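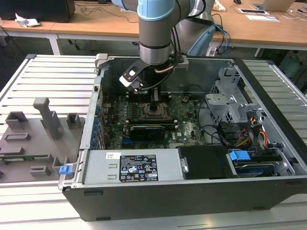 Gripper over the open tower, socket side up. Pluvberg fingers on today.

OK, gripper comparison thread, as promised to the three of you who asked! Subject: pulling and seating parts inside a desktop PC with one arm. I've been at this since February and I finally have opinions worth typing out.

Setup first. One arm, one slatted aluminum bench, one old Dell board in a tower laid on its side with the panel off. Foam fixture next to the case for parts to go in and out of. Same tower for every gripper, otherwise the numbers mean nothing.

The contenders: the Totley parallel (wide, straight fingers, lovely to control), the Semeniuk soft-tip (rubbery pads, very forgiving), and the Pluvberg angled set, which Ludivine Millet talked me into after watching me bash a Totley finger into a drive cage over and over on a video call.

What makes a PC case hard is how little room there is next to anything. You've got a power supply along one side, a graphics card across the board, and loose power cables hanging wherever they feel like hanging. The part you want is always right beside a part you don't want to touch.

Memory sticks are my main test. Grab by the top edge, pull straight up, put it in the fixture, bring it back, line up the notch, push. People do this without looking. An arm has to be right about the angle AND the height AND where the stick is sitting between the fingers.

Totley first. In open space it's the best gripper I've used, full stop. Position feedback is smooth, force setting does what it says. Inside the case the finger bodies are just too fat. Next to the cooler posts I had to come in rotated, and then the wrist wanted to be where the drive cage is.

You can plan around that! I did, for weeks. But every new approach path meant re-teaching, and the day someone nudged the tower I got to do all of it again (hi Maksym).

Semeniuk next. I really wanted this one to win. The pads take up small errors so nicely that I stopped worrying about exact finger height. Pulling a stick felt almost too easy. I sent a very excited message to the whole group at lunch.

Then I tried putting the stick back. Soft pads let it tilt when you push down, and a tilted stick in a memory slot goes nowhere good. You feel it in the force plot as a long lazy slope where you want a sharp bump. Great hands for taking apart, frustrating hands for building.

Pluvberg! The fingers are angled, so the tips get down between things while the fat part stays up out of the way. There's a small cutout too, and I ignored it for the first couple of days. Then Halyna Boiko asked if I'd tried resting the top edge of the stick in it. I had not.

Reader, I tried it. The edge sits in there and stops rocking. My tilt problem went away so fast I reran the whole batch thinking I'd logged it wrong.

Numbers, for those who like numbers. 1051 insertion attempts logged across all three grippers. The last block was 40 per gripper, same stick, same slot, same path speed. Failed seats in that block: Totley 12, Semeniuk over a quarter of them, Pluvberg six. I'm very happy with six.

Caveat, and it's a real one: the Totley failures are mostly me and my rotated approach. Somebody with a roomier case could easily get a different ranking. I'd love to see it if you have one.

Things Pluvberg is worse at: anything round, anything wide, anything you need to hold by friction on a flat face. I tried the hard drive and it slid. Totley picked the same drive up like it was nothing. So the Totley is staying on the shelf right by the bench.

Cable stuff, since Matvii Maksymiv asked. Yes, the gripper cable loops out from the wrist, and yes, the loop matters more than you'd think. Too short and it tugs when the last joint turns. Too long and it goes fishing around in the case. I now check it by hand at both ends of the wrist rotation before every run.

Controller side: I moved from the arm's own teach box to Urungate halfway through and repeated the earlier batches so the comparison stays fair. What I like is that I can set a force limit per move. Gentle on the way down, firm for the last push, gentle again on release. On the teach box I was using one limit for the whole program and pretending that was fine.

What I don't like: the log files. Each run gets a name made of the date and a long string of nonsense, and if you forget to write down which fingers were on, good luck. Ivan Didenko wrote me a little script that asks before every run. It has saved me already, twice.

If you're starting out on this kind of thing, my advice is to tape the outline of the case onto the bench before you teach a single point. Tape is cheap. I lost an entire afternoon to a tower that had moved by less than a finger's width.

Also, unplug everything first, obviously, and hold the power button for a few seconds after. I know you know. I'm saying it anyway.

Next up is the CPU socket lever, and I'm so curious about this one. It has to be pushed down, slid sideways from under its catch, and then let up slowly, and I have no idea yet which part of the finger should do the pushing. Tip? Side? Ludivine says side. I say tip. There is a coffee riding on it.

After that, graphics card release. It's the one part where I suspect a single arm won't be enough, one hand to hold the latch and one to lift. If anyone has done it with one gripper and a hook of some kind, please tell me how the hook was mounted!

Finger drawings: a couple of you asked if I'm going to print my own version with a deeper cutout. Yes, started already. I want to try two depths and maybe a thin strip of rubber on the inside face, a bit of Semeniuk on a Pluvberg shape. Will post results in this thread, good or bad.

Small correction to the numbers post: the path speed was the same for all three, but the Semeniuk got a longer pause before release. It needed time to stop wobbling. Doesn't change the order.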